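The Countertop Years

By Petronella Jacobs

My kitchen was finished on a Tuesday, and by the weekend I had become a person who owns a special cloth. It came with a leaflet. The leaflet had a section on lemons.

I had been warned about renovating: the dust, the microwave on the bathroom floor, the man who takes out a wall and then goes to another job. What I hadn't been warned about was the shopping, and above all the shopping for something to chop onions on. At Cadatov, the showroom in Liltuvstead where half my neighbors have now spent their savings, there are 138 samples of countertop on a wall lit like a jewelry store. I went in wanting gray. I was asked, gently, which gray.

Chantelle Mahlangu, the sales manager, has seen a lot of people like me. "Couples come in holding hands," she told me. "By the second visit they park separately." She handed me coffee and let me stroke things. Every sample had a name, and the names seemed to have been picked by somebody reading a cruise brochure during a thunderstorm. I took home five squares in a tote bag so heavy that the strap gave out at the bus stop.

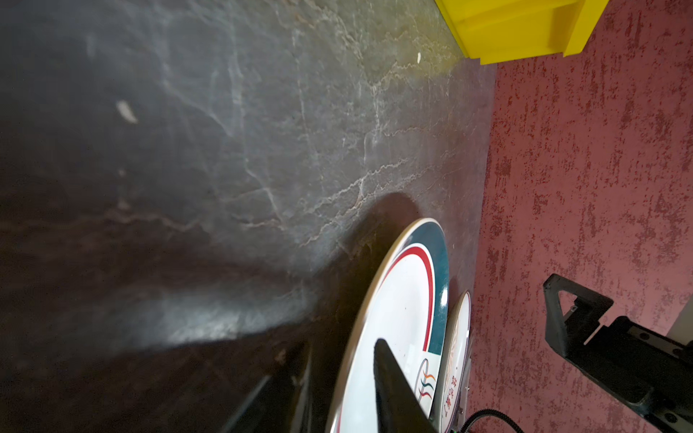 The trouble with a sample is that it's small and a kitchen is not. A square in your hand is a nice gray. Run it the length of a room and it has weather. Dark stone looks with pale veins wandering through them like cracks are the ones people fall for hardest, Mahlangu says, and they're also the ones people phone her about, having stood over them at breakfast and found a river, or a leg, or their mother-in-law's profile. Glare is the other complaint. A misty band of light across charcoal is lovely until you've spent twenty minutes trying to wipe it off.

Lesego Hendricks, who has been fitting kitchens for 28 years, has views on all of this, most of them unprintable. He has the same counters he put in when he bought his house. They're beige laminate with a burn by the stove in the shape of an iron. "It's for putting stuff on," he said, and went back to leveling my cabinets, which weren't level, in a room that wasn't either.

I asked him what he'd choose if money didn't matter. He thought about it for a good long while. Beige, he said, but without the burn.

In the end I picked the third sample I'd looked at on the first day, after two months and 73 emails, several of them to myself. My husband says he can't tell it from the fourth. We had friends over in September to admire it, and they were very kind. They put their coats on it, then the wine, then a big tray of lasagna, and I didn't see it again until after midnight.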